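4. Reporting Practice for Simulated Kitchen Tasks

Most published success rates for household manipulation can't be compared with one another, and we doubt that more benchmarks will fix this. The Pundstead guidelines, which we applied as written, ask authors to report a task name, a trial count and a success rate. We ran 300 simulated trials under those rules, and found that they let through almost anything. This section covers what the rules leave open.

4.1 Start state

The guidelines call for a "representative" start state and never say who decides what is representative. In practice it is the person who wrote the task.

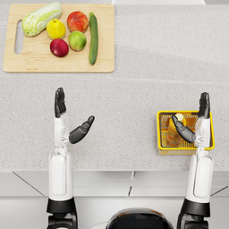
A start state should be given as a full list of objects and poses, plus the pose of the robot. Authors tend to list the target and stop. In our bottle-and-basket task that would leave out the cutting board and its produce, and it would say nothing of the two hands raised at the counter, with one of them already over the edge of the basket. A hand parked there has less far to travel than a hand at rest by the body. Two labs could both report "bottle and basket" and be measuring different things. The Gristis supplement adds a field for clutter, but it accepts the single word "moderate," and we have seen it filled in that way more than once.

4.2 What counts as a grasp

Obeidat scoring, which most groups borrow, gives a point for "stable contact." We have never found a definition of stable that survives a second reader. Contact flags from a physics engine are cheap to log and easy to game, and a hand that is touching a bottle may or may not be able to lift it.
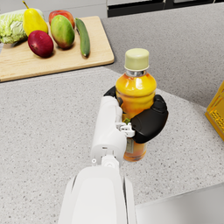 Figure 4. Hand gripping the bottle upright on the countertop.

We would score a grasp only after the object has been held clear of any surface for 2 seconds. A still such as Figure 4 is fine as an illustration. It should never be offered as evidence that the grasp held, and reviewers should send back papers that use it so.

4.3 What counts as done

End conditions are where we disagree most with current practice. The common rule marks a placement as successful when the center of the object falls inside the container volume. The rule doesn't ask whether the object is upright, whether the hand has let go, or whether anything else was knocked over on the way. Under the plain rule, a bottle leaning a little to one side in the basket scores the same as one set down straight, and open fingers above it earn no credit over closed ones. We recommend three separate fields for containment, release and final tilt, with the tilt given in degrees. The Remetden template has room for all of them, though few authors fill them in. 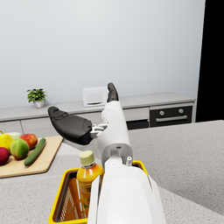 Camera placement deserves its own line in any report. Human raters are often asked to confirm automatic scores from a single view, and we think the agreement figures that come out of this are too generous. From the robot's own viewpoint the white forearm passes over the right half of the basket and hides much of what is inside. A rater who can't see the base of the bottle will usually side with the automatic score. At least one fixed outside view should be kept for every trial and released with the data.

4.4 Two-handed trials

None of the rules above was written with two arms in mind. If one hand holds the object and the other is open over the container, the single-arm templates give no way to say which hand is being scored. 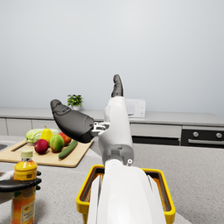
We logged each hand separately and then had to merge the logs by a rule of our own, which is exactly the kind of private decision the guidelines were supposed to end. Until a shared rule exists, authors should publish both logs unmerged and state how they were combined for the headline number.

Comments (2)

Jihad Rizk
May 19, 2024
Agree on 4.2, less sure about the hold time. Why that number? A slow slip can take longer than that, and then you're back to arguing over what "held" means.

simbench_reader
Would like to see the success rate under the old rule and the new one side by side. Otherwise we're taking your word for it that it matters.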